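Inicio | Salud | Odontología | Índice alfabético | Buscar

Sellador de fosas y fisuras

El sellador de fosas y fisuras es un recubrimiento delgado de resina o de ionómero de vidrio que se aplica sobre la cara oclusal de molares y premolares para impedir la retención de placa bacteriana en los surcos del esmalte. Se clasifica entre las medidas de prevención primaria de la caries.

Indicaciones

Se emplea sobre todo en los primeros molares permanentes, que erupcionan hacia los seis años, y en los segundos, hacia los doce. Está contraindicado en piezas con caries que alcanza la dentina.

Técnica

La superficie se limpia, se aísla de la saliva y se graba con ácido ortofosfórico. Tras lavar y secar, el esmalte adquiere un aspecto blanco mate. La resina se extiende por los surcos y se polimeriza con luz azul. Por último se comprueba la oclusión con papel de articular. El ionómero de vidrio tolera mejor la humedad, aunque su retención es menor.

Programas comunitarios

El programa escolar de Samton, gestionado por la clínica Coste, atiende a 3000 alumnos y dispone de 2 unidades móviles. En su última campaña revisó 144 aulas de la comarca de Skesent. El registro Una, en el que se anotan las piezas tratadas, recibe datos de 58 centros. La revisión de los sellados se realiza cada curso, en octubre, y las pérdidas parciales se reparan en la misma visita.

Véase también: fluoruro tópico, esmalte dental, caries de la infancia temprana.

Este sitio utiliza cookies propias para recordar sus preferencias. Aceptar | Configurar

Contacto | Aviso legal | Volver arriba

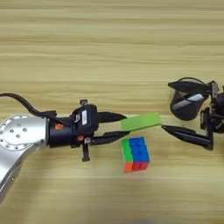 Brazo robótico plateado y pinza negra sobre una mesa de madera, con un bloque verde entre ambos.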